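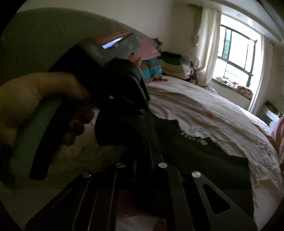 Sondside Bulb Planting Group -- Minutes, March Meeting

Search this site Go

Present: Ntombi Magagula (chair), Sizwe Cele, Marietjie Van der Merwe, Sibel Ateş (minutes)
Apologies: Oratile Mofokeng

1. Last meeting's minutes
Approved with one fix. Sizwe's surname was spelled with an S. Sorry, Sizwe!

2. The crocuses
They came up! Ntombi walked the whole Larnitz path on Tuesday and the stretch by the footbridge is purple from one side to the other. Marietjie said she had to stop her bike and just stare for a bit. The yellow ones near the bench are thinner, and Sizwe thinks they went in too shallow (his section, he said so himself). We'll leave them alone this year and let the leaves die back before anyone touches them.

ACTION: Ntombi to ask the mowing crew to stay off the crocus strip until the leaves are brown.

3. Fall order
Long and very happy discussion. We agreed on 3,000 bulbs in total, and 1,000 of those will be daffodils for the slope below the Dornia Street steps. The rest will be a mix of crocus, squill and snowdrops. Marietjie would love some of the tiny wild tulips too -- she passed around a seed catalog with half the corners folded down -- and we said yes to a small bag as a trial in the dry corner.

Sibel asked whether squill spreads into lawns. It does. The people whose lawns back onto the path should hear about it before we order. Two households have already said they'd be thrilled.

ACTION: Marietjie to get prices from two growers.
ACTION: Sibel to write a note for the houses along the path.

4. Roy Corner
This is the triangle of grass where Roy Avenue meets the path. The soil is heavy clay and it held water most of the winter. Sizwe dug a test hole and filled it from a watering can, and there was still water in it at supper time. Camassia was suggested. It likes wet feet and the blue is gorgeous in late spring. Oratile sent a message saying she has a clump that needs dividing and we can have as much as we can carry.

Agreed: start with Oratile's clump and see how it does before buying any.

5. Tools
We have enough trowels but the long-handled planters make such a difference on the slope. A used one is for sale for $50. Approved, all in favor. Sizwe will pick it up.

6. Planting day
Set for a weekend in the fall, date to be picked once the growers give us delivery times. Kids are welcome again. Last year they were faster than we were. Ntombi will bring the big soup pot and Marietjie has promised the cheese rolls.

7. Any other business
Someone has been leaving painted stones among the snowdrops. We all love them. Please keep going, whoever you are.

Next meeting: 4 p.m., Ntombi's kitchen, bring a mug.

Comments

pathwalker: Saw the purple patch this morning, wow. Can I help in the fall even if I've never planted a thing?

Sibel Ateş: Yes please!! We'll show you, it takes a minute to learn.

GreenGate: Does the note about squill cover the houses on the far side of the footbridge?

Sibel Ateş: It will now, thanks for catching that.

Oratile Mofokeng: Camassia is ready whenever you are. Bring a strong spade and old boots.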